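# Ticket 284: Rack unload cell, repeat stops on cylindrical items

Site: Gurkard canteen, dish return
Status: open, workaround in place

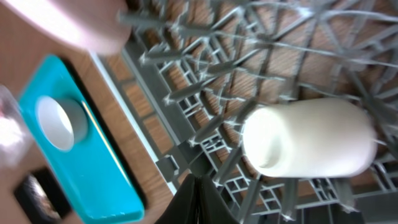

*Photo: wrist camera, unload cell. Source: Gurkard site log, ticket 284.*

**Reported problem**

The arm stops over the gray rack when the next item is a plain white cylinder lying on its side. The controller logs "grasp not confirmed," retries, then waits for an operator. Cups handled from the turquoise tray do not trigger the fault. Morning shift logged 22 stops in September, all on the rack side.

**Environment**

- Cell software: Veris, current site release
- Gripper: two-finger, black covers, supplied by Schmieder
- Rack: gray plastic, open grid base, angled tines
- Table: wood surface, no fixture under the rack

**Log**

*Entry 1.* Checked finger travel and closing force. Both in range. Covers inspected, no tears. Cleared the fault and ran the tray routine without a stop.

*Entry 2.* Reviewed the rack view. The cylinder lies between tines that come up along both long sides. The planner picks an approach across the long axis, which puts the fingers into the tines. The collision check rejects it and the arm holds position. The highlights on the tine tips also show up as false edges in the depth map.

*Entry 3.* Tried an approach on the rounded end. Accepted by the planner, but the item rolled during closing in 8 of 30 attempts. Not usable in production.

*Entry 4.* Lowered the retry limit from five to two. Does not fix the cause. The operator gets the call sooner and the line waits less.

*Entry 5.* Turned the rack a quarter turn on the table. No change. Returned it to the original position.

**Effect on staff**

Before the cell went in, two people emptied racks by hand and one stacked. The current schedule has one person at the cell and one on stacking, and the third position moved to the serving line. That schedule assumes the cell runs unattended between rack changes. It does not at present. The cell operator is called back for each stop, and the stacking operator covers the tray side in the meantime.

Operators asked for two things:

1. Permission to lift the item out by hand without a full restart. The current procedure requires a restart, which takes longer than the lift.
2. A change to the shift report. Stops are entered under "operator delay," and the team objects to that heading. Agreed. Stops from this fault go under "cell fault" from now on. Earlier September entries still need to be corrected.

**Workaround**

- Place cylindrical items upright when loading the rack, open end down.
- If one is found on its side, press Pause, wait for the amber light, open the guard, stand the item up, close the guard, press Resume.
- Do not reach in while the status light is green.
- Enter the stop in the shift report under "cell fault."

The Pause procedure was approved for this cell only. The Skakinen site runs an older guard switch and must keep using the full restart.

**Pending**

- Veris: planner option to tip an item upright before grasping. Request sent, no release named.
- Schmieder: narrower finger tips for trial. Quote received, waiting for site approval.
- Gurkard: reprint the loading card at the dish return. The current card shows cylinders lying flat.
- Shift lead: correct the earlier report entries.

Ticket stays open until the finger trial has been run on the morning shift.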